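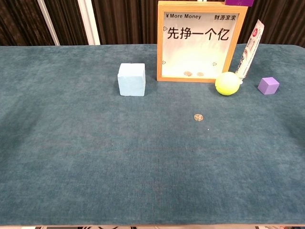

Dilani Nanayakkara
My reply to the draft is that the reset rule should stay. Every object goes back to its marked spot before the next run, and the operator signs for it. At Bukthorpe we dropped that step in March and had to bin 1600 runs.

sorkim_bench
Disagree on the signature. A cube 2 cm off its spot is variation, and the policy needs variation. Write down the layout and move on.

Dilani Nanayakkara
Variation is fine if it's planned. Drift isn't planned.

tealcloth
We use the Dimelen checklist - cloth pulled flat, loose coins logged one by one, anything that rolls gets placed last. Takes 40 seconds. Tennis balls are the worst for it.

sorkim_bench
40 seconds times 3000 runs is most of a working week. Who's paying for that?

tealcloth
Same people who pay for relabelling, I'd guess.

grey_harbour
Does the draft say anything about printed text on props? Ours mix Chinese and English and two labellers gave the same item different names.

Dilani Nanayakkara
Section 4, naming. One agreed name per object, whatever is printed on it. Comments go to the Seneviratne list, please - I won't be collecting them from here.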